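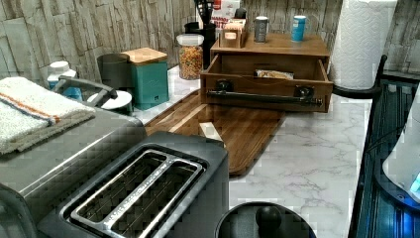 Why did the arm keep pulling after the drawer had stopped moving?

The stop condition was written on gripper position alone, and the gripper was still moving. The fingers had begun to slide along the handle bar, so the controller saw steady travel and took it for an opening drawer.

Unit 2 handout: The Plerel drawer fault
Course: Faults and Failures in Household Manipulation
Revised April 29, 2023

Read before the lab. Bring the log extract.

1. Background

Plerel is the kitchen test cell used in this course. The arm controller is Liduleck, and the grasp planner is Olex. The task under study is "open drawer, take package, place package on counter, close drawer." The task had been run 373 times on the same counter layout before the fault was logged. Nineteen of those runs ended in a pull timeout. All of them were cleared by hand and restarted without a report, so the pattern was missed until October.

2. Sequence of the fault

The planner selected a grasp near one end of the handle bar. A long bar can be gripped anywhere along its length, but a pull far from the middle turns the drawer slightly in its runners. The drawer binds. Pull force rises and the fingers slip toward the knob.

Liduleck was set to end the pull when the gripper had traveled the planned distance. Slip counted as travel. When the fingers reached the knob they could slip no further, and the full pull force went into the organizer. The organizer is not fixed to the counter. It slid forward and pushed the cutting board ahead of it. The force limit tripped only after the board had met the toaster.

No person was inside the cell. The toaster was unplugged, as the cell rules require.

3. Why the force limit was late

The limit was set for a fixed cabinet drawer, where high force means a jam and the furniture stays put. A free-standing unit starts to slide at a lower force than that. The limit did what it was set to do, and the setting was wrong for the furniture.

The log holds 3,769 force samples for the faulted run. Plot them against gripper travel. The curve has two flat stretches. The first is finger slip and the second is the whole organizer moving. Neither stretch shows a normal opening, which has a short peak followed by a low, even force.

4. Contributing causes

a. Grasp point scored on finger clearance only. Distance from the middle of the bar carried no weight.
b. No check that the drawer front moved relative to the organizer body.
c. Force limit copied from the Hervieu cell, where all drawers are built in.
d. Timeouts cleared without a report.

Students tend to stop at (a). Moving the grasp to the middle makes binding less likely but leaves the stop condition blind to slip. A crumb in the runner would bring the same fault back.

5. Changes made

Grasps are now limited to the middle third of the bar. The wrist camera tracks the drawer front and one point on the organizer top, and the pull ends if the distance between them stops growing while the gripper is still traveling. The force limit for free-standing units is set from a push test at the start of each session. A pull timeout now locks the task until a report is filed.

The organizer was left unfixed on purpose. Clamping it down would have hidden the fault in this cell and left it in place everywhere else.

6. Lab work

Mark the start of slip on your plot and state the evidence you used. Find the first sample at which the new stop condition would have ended the pull. Then write one paragraph on a heavy object left on the organizer's top shelf: how it changes the push test, and what happens if it is removed after the test is done.

Submit the plot and the paragraph together. Plots without axis units will be returned unmarked.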